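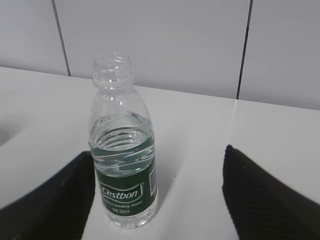 Otex live album remixed from original multitrack reels

Jul 17, 2022

Flanska Records has confirmed a new edition of the Otex album "Relmont," mixed again from the eight-track reels for the first time. It comes out on vinyl and as a download. There will be no CD.

The album was recorded over two nights at the Relmont hall and first issued from a stereo mixdown made within the week. That mixdown was cut to fit a single LP, with fades at the end of each side and most of the gaps between songs removed. The new edition runs to 90 minutes on 2 discs and keeps the full set in the order it was played.

The reels were transferred in May by Liviu Chiriac, who also did the mix. He used 24-bit files at 96 kHz and worked without noise reduction. Hiss is audible in the quiet opening of "Salt Road" and in the long organ passage that follows it. 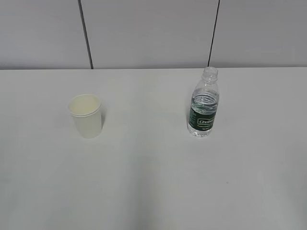
Paper cup and water bottle on the tabletop.

Track 7 of the second reel, which carried the bass, had dropped out in three places. Chiriac filled two of these from the audience microphones. The third, four bars in the second verse of "Lower Field," could not be matched and has been left as it stands.

"The old mix put the drums in the middle and everything else on top of them," Chiriac said. "I spread the kit a little and brought the organ down. The vocal level is where it was."

Listeners who know the first pressing will also notice the speed. The stereo master ran slightly fast, and the new version is lower in pitch throughout. 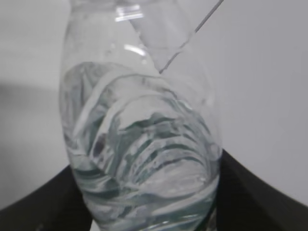

Pressing and track list

The lacquers were cut by Pascu at 33 rpm, four sides, with no side longer than 23 minutes. The set has 16 tracks, five of them not on the original LP. Two are early versions of songs that later appeared on studio albums; the other three were played only on this tour. The sleeve keeps the first cover, with the lettering reset and the recording details printed inside the gatefold.

The first 259 copies are numbered by hand and sold only through the label. Later copies are the same pressing without the number. Downloads are offered as 24-bit FLAC or MP3, and buyers of the vinyl receive a code for either.

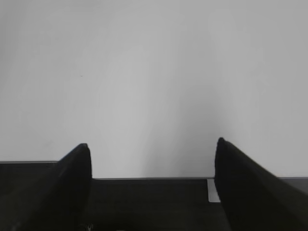 Flanska Records – Catalog and Reissues Department

Orders placed before release are shipped together with any other items in the same order. Test pressings have been approved. Stores can order through their usual distributor.

Contact | © 2022 Flanska Records. All rights reserved. | Back to top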